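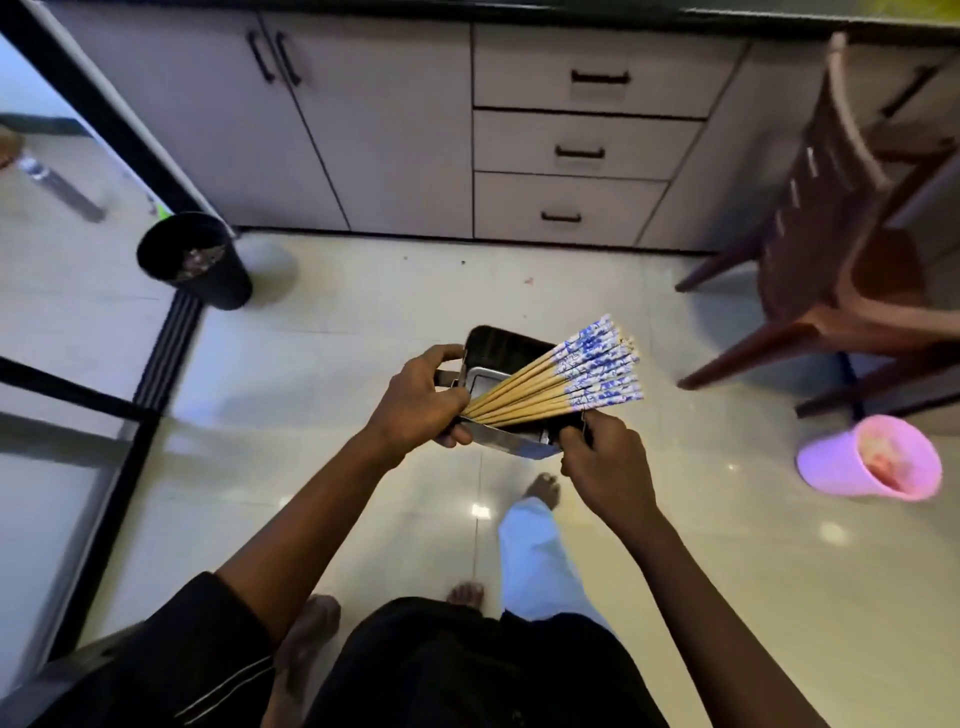 ¿Qué parte del trabajo de una cocina colectiva puede hacer hoy una máquina?

La parte que se repite igual muchas veces: contar, separar, colocar en bandejas. Lo demás lo siguen haciendo las personas, y en algunos casos tienen más trabajo de este tipo que antes.

Los palillos vuelven sucios a la una y media

La cocina de Plindholm, en Grernthorpe, prepara cada día 4.000 comidas para oficinas, dos residencias y un instituto. Fui a visitarla en marzo, a las seis de la mañana la primera vez, y me equivoqué de hora. A las seis se cocina, y en la parte de cocinar casi nada ha cambiado. Geum-ok Jin, la encargada del lavado, me recibió con amabilidad y me dijo que volviera después del almuerzo, cuando regresan las furgonetas con los recipientes usados.

A la una y media entra la primera furgoneta. Traen cajas apiladas, y dentro de las cajas todo está mezclado: cucharas, tenedores, palillos, tapas, servilletas de papel, alguna vez unas gafas o una llave. Una persona vacía, otra enjuaga, otra carga la máquina de lavar. Después del lavado y del secado empieza la tarea de la que quiero hablar en este artículo. Hay que poner los cubiertos limpios en sus bandejas para el día siguiente, cada clase en su lugar, los palillos todos con la misma orientación.

Durante años esta tarea la hacían cuatro personas sobre una mesa larga. Desde el otoño la hacen dos personas y una máquina que se llama Wi.

Wi es un producto de la empresa Grustolent. Son dos brazos sobre una base fija, con cámaras encima de la mesa y otras más pequeñas en las muñecas. Mi primera impresión fue que era lenta. Coge una cuchara, la gira, la deja. Coge otra. Geum-ok Jin vio mi cara y se rió. Me explicó que todas las visitas tienen la misma cara el primer minuto, y que la comparación hay que hacerla a las cinco de la tarde, cuando las manos de las personas ya están cansadas y los brazos van a la misma velocidad que a las dos.

Con las cucharas no hay dificultad. Con los tenedores, poca. Los palillos son otra cosa. Son finos, ruedan, se cruzan y se pegan entre ellos si queda una gota de agua. Una persona toma un puñado, lo golpea dos veces contra la mesa para igualar las puntas, lo abre un poco con el pulgar para mirar si hay alguno al revés y lo coloca. Es un gesto de tres o cuatro segundos que quien trabaja allí no piensa. Wi los toma de dos en dos.

El gesto del pulgar

Dong-hyun Choo trabaja en Plindholm desde hace nueve años. Empezó en el lavado, estuvo una temporada en las furgonetas y volvió al lavado por un problema en la rodilla. Cuando la dirección anunció que llegaría un sistema automático, él fue uno de los que pidieron una reunión.

«Yo pregunté si íbamos a quedarnos los cuatro», me contó, sentado en el comedor del personal con un café que dejó enfriar. «Me dijeron que sí. Luego pregunté si nos quedábamos los cuatro en el mismo puesto, y ahí tardaron más en contestar».

Se quedaron los cuatro en la empresa. Dos siguen en la mesa. Una compañera pasó a preparación de verduras, con un horario que le gusta menos porque empieza a las cinco. Dong-hyun Choo es ahora lo que en el contrato se llama operador de línea. Pone en marcha el sistema, lo limpia, lo detiene cuando algo se atasca y apunta en una hoja por qué se ha detenido.

También enseña. Esta parte no la esperaba nadie de la plantilla, me parece, y es la que más me interesó. Durante el invierno la gente de Grustolent grabó a los trabajadores mientras ordenaban. Les pusieron una cámara ligera en la cabeza y les pidieron trabajar como siempre. Después les pidieron lo mismo en otras posiciones: de pie, con la bandeja en la mano, con los palillos abiertos o cerrados, con distintos modelos de palillo. Algunas personas hicieron también grabaciones en sus casas, pagadas aparte, para que el sistema viera otras cocinas y otras luces.

«Al principio trabajas raro», dijo Dong-hyun Choo. «Sabes que te miran las manos y las manos se ponen tontas. El tercer día ya se me había olvidado. Cuando me enseñaron un vídeo vi que hago una cosa con el pulgar, así». Me lo mostró con dos bolígrafos y un sobre de azúcar. «Mi compañera no la hace. Ella los separa con el dedo pequeño. Llevamos años en la misma mesa y yo no lo sabía».

Le pregunté si le molestaba que su manera de trabajar estuviera dentro de una máquina. Pensó un rato largo. Me respondió que le molestaba menos que le hubieran pagado por las grabaciones solamente una vez. El acuerdo fue una cantidad fija por cada bloque de 100 grabaciones aceptadas, y él entregó 1.000. Las rechazadas no se pagaban. Si la mano salía del campo de la cámara, por ejemplo, la grabación se rechazaba. Los trabajadores protestaron por este punto, y en el segundo mes Grustolent aceptó pagar la mitad por las rechazadas.

Lo que se pierde en la mesa

Geum-ok Jin tiene una opinión más favorable, y la explica con las bajas médicas. El trabajo de ordenar cubiertos parece ligero, y lo es durante media hora. Después de cuatro horas duelen las muñecas y la parte alta de la espalda. En su equipo había siempre alguien con una venda. Este invierno, según ella, no ha tenido que buscar sustitutos para la mesa, y hasta el año pasado los buscaba todos los meses.

Pero hay otras cosas que me contó con menos alegría. En la mesa larga se hablaba. Era el único lugar de la cocina sin mucho ruido, y por eso allí se arreglaban los cambios de turno, los regalos de cumpleaños, las discusiones. Las personas nuevas empezaban siempre en la mesa, y en dos semanas ya conocían a todo el mundo. Ahora las nuevas empiezan en el enjuague, que es ruidoso y donde se trabaja con protección en los oídos. Una chica que entró en febrero tardó un mes en aprender el nombre del cocinero jefe.

«No sé cómo se pone esto en un informe», me dijo Geum-ok Jin. «La empresa mide bandejas».

Le pedí a la dirección de Plindholm los datos de estas bandejas y me los dejaron ver, aunque prefieren que no publique la tabla completa. Puedo decir que la mesa termina antes que el año anterior la mayoría de los días, y que los días malos son peores. Cuando Wi se detiene por un error grave, las dos personas que quedan no pueden hacer el trabajo de cuatro. En enero hubo una tarde en que un cliente cambió de palillos sin avisar. Los nuevos tenían un dibujo en la mitad superior, y el sistema, que reconocía la orientación por el color liso de la madera, empezó a ponerlos al revés. Dong-hyun Choo se dio cuenta cuando ya había una pila entera. Los rehicieron a mano, todos, también los cocineros, y las furgonetas de la mañana salieron a su hora.

Esta historia me la contaron tres personas distintas, y las tres con cierto placer.

Quién decide cuándo se para

El botón de parada está al lado derecho de la base, a la altura de la cadera. Al comienzo solo el operador tenía permiso de usarlo, excepto por razones de seguridad. Los demás tenían que llamarlo. Geum-ok Jin pidió que se cambiara esta norma, y se cambió. Ahora cualquier persona de la mesa puede parar la máquina y escribe el motivo en la hoja.

Leí varias páginas de esa hoja. Hay motivos técnicos, como «palillo roto en la pinza» o «cámara con vapor». Hay otros que me gustaron más: «no veo lo que hace», «va a caerse la pila», «he parado para hablar con el mensajero». Grustolent recibe una copia cada semana. Una técnica de la empresa me explicó por teléfono que «no veo lo que hace» apareció tantas veces que movieron la lámpara y bajaron un poco el brazo izquierdo. No era un fallo de la máquina en ningún sentido, pero las personas que trabajan al lado necesitan verle las manos. Ella dijo «las manos».

El vapor sigue siendo el problema más frecuente. La cocina es un edificio antiguo y la ventilación del lavado se hizo para otro uso. En los días húmedos alguien pasa un paño por las cámaras cada media hora, y ese alguien suele ser Dong-hyun Choo, que ha puesto una alarma en el teléfono con el canto de un gallo. Se oye hasta en el almacén.

En cuanto al dinero, pregunté a todos. Los dos trabajadores de la mesa cobran lo mismo que antes. El operador cobra un poco más, y firmó este aumento después de seis meses de hacer el trabajo sin él. La compañera que pasó a verduras mantiene su categoría. La dirección dice que no prevé reducir la plantilla y que tampoco prevé cubrir la plaza del trabajador que se jubila en verano. Para la empresa son dos cosas separadas. En el comedor del personal escuché que es una sola.

Una segunda máquina

Plindholm estudia instalar otro sistema para la carga de las furgonetas. Es un trabajo más duro que el de los cubiertos, con peso, con frío en invierno, y por lo que entendí casi todos están a favor. Esta vez los trabajadores han presentado condiciones por escrito antes de la primera prueba. Piden que las grabaciones se paguen por hora y no por pieza aceptada, que el puesto de operador tenga su salario desde el primer día y que la mesa del lavado conserve un lugar para las personas nuevas, aunque sea durante la primera semana.

Geum-ok Jin cree que las dos primeras se aceptarán. Sobre la tercera no quiso apostar. Mientras tanto ha hecho algo por su cuenta: las personas nuevas pasan los últimos veinte minutos del turno en la mesa, con los palillos de reserva, que Wi todavía no ordena.

Me quedé a ver esos veinte minutos en mi última visita. Dong-hyun Choo ya había apagado el sistema y limpiaba las pinzas con un cepillo. En el otro extremo, la chica que entró en febrero igualaba las puntas contra la mesa, con dos golpes, y preguntaba quién podía cambiarle el turno de la tarde siguiente.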